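Visit to the Kurnik open day

2019-03-07

I spent most of a day at Kurnik, the small hosting co-op that has kept this site online for the past two years. They open the doors once a year to anyone with an account, and this was the first time I went. I had missed the September one because I only read the email after it was over.

The office is on the second floor above a bike shop. There is no sign on the street, so I walked past it and had to come back. Sign-in was a sheet of paper and a sticker for your name. Coffee was on a table by the stairs.

The server room

Most people had come to see the machines, so we did that first, in groups of 8. The room is smaller than I expected. Two racks, one of them half full, and a workbench with spare disks in labeled trays. It is loud in there and you have to stand close to whoever is talking.

Zane Kivi took our group around. He runs the storage side. The co-op hosts a little over 1000 sites, nearly all of them static: plain HTML, a stylesheet, a folder of pictures. He said those take almost no effort to serve and that most of the load comes from the 300 or so accounts still running a database. Somebody asked about backups. They copy everything nightly to a second machine in another building and do a full restore test twice a year. The last one took a whole weekend because of one account with a huge number of tiny files.

I asked whether they would ever drop the public folder feature, where you put a file in a synced folder and it appears at a web address. I use it for small things like test pages and a reading list. He said there was no plan to, but that they may move it to a separate domain because of spam pages. Old links would redirect. I would like to see that in writing before I believe it, having already moved my pages twice from services that closed.

The talks

There were three short talks after lunch. The first was on Driltura, the publishing tool Kurnik has been building for members. You write in a text file, save it, and it makes the page. I saw it work on a laptop with a slow connection and it was fine. It does not handle categories yet, and the feed only carries the title and a link. They want testers.

The second was from Dehghan, a two-person shop that makes an add-on for moving posts out of larger blog platforms. It keeps the comments, which most of the export tools I have tried do not. It cannot keep the old addresses unless you own the domain. The speaker ran through the export on a live blog and it stopped once on a post with a strange character in the title. She fixed the title and ran it again.

I only caught half of the third talk, about checking a site for dead links. My notes say "run it monthly, not daily" and then nothing else.

Moving my own pages

In the last hour they had a help table. I brought a list of what I wanted moved: the old class pages, a few small scripts, and the photo folder from home, which has been sitting in an old Dikham account for years without any order to it.

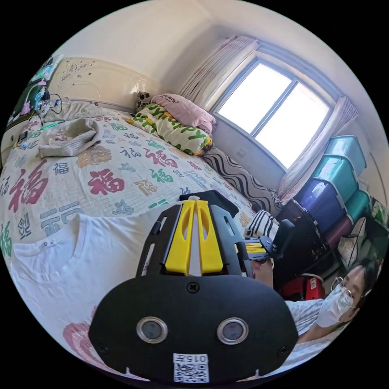 What moved and what did not

The photo folder went across in one go and the file names stayed the same. The class pages needed a small change, as all the links between them were full addresses pointing at the old service. A find and replace in a text editor took care of that. One script did not work at all. It expected to write to a file on the server, and Kurnik does not allow that on the basic plan. I have taken the link off the sidebar for now.

If you have linked to any of the class pages, the old addresses will keep working until I close the Dikham account. Please update them when you get a chance.

I signed up to test Driltura before I left. The tester list is open to members through the account page, under "Extras". The slides from the first two talks are supposed to go up on the Kurnik site, and I will add the links to this post when they do.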